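The Long Wait for a Lunch Counter

When the diner on the main street of Lellwood closed, the town of 636 people lost its only place to sit down for a hot meal. The nearest restaurant was in Serkmont, 18 miles down the county road. People adjusted. They packed sandwiches, ate at home, or made the drive when they had errands to run anyway.

The building stayed empty for two winters. The roof held, but the pipes did not, and the grill had been sold along with the booths. What remained was a long room with a tile floor, a counter and a sign that still promised pie.

Small-town diners close for ordinary reasons. The owners get old and their children have jobs elsewhere. Beef and eggs cost more than they did, and customers who have paid the same price for a plate for years don't like to see it change. A kitchen that serves 40 people a day needs nearly as much equipment as one that serves 200.

Lellwood tried something that a few other places in the region have tried. Residents bought shares in the building, and 119 households put in money. Some bought a single share and others bought several. The group then leased the room to Skovach, a family food business that already ran a lunch counter two towns over.

The menu is short. There is soup, a fish plate, eggs until eleven and a hamburger, which outsells everything else.

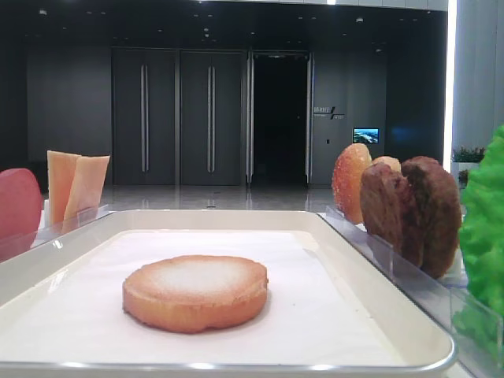 Toy burger parts, with the bottom bun on a paper-lined tray.

A hamburger is a good test of a small kitchen. It has few parts, all of them cheap, and any of them can go wrong. The meat at Lellwood comes from Hassanpour, a butcher in Serkmont, and is ground coarse. The buns are delivered before the doors open. They are toasted on the flat top in butter, and the onions are cooked slowly in the same spot once breakfast is over.

The first summer was harder than anyone had planned for. The air conditioning failed in July, and the lunch crowd thinned out for most of the month. Shareholders agreed to put off their first payment so that the repair could be made. Evening hours, which had been in the original plan, were dropped and have not come back.

Mornings are another matter. The counter fills before seven with people on their way to the quarry and the school – and a second group, mostly retired, takes over the tables at nine and stays until the soup is ready.

The lease is up for renewal this spring. Skovach has asked for a longer term and a new exhaust fan, and the shareholders will vote on both.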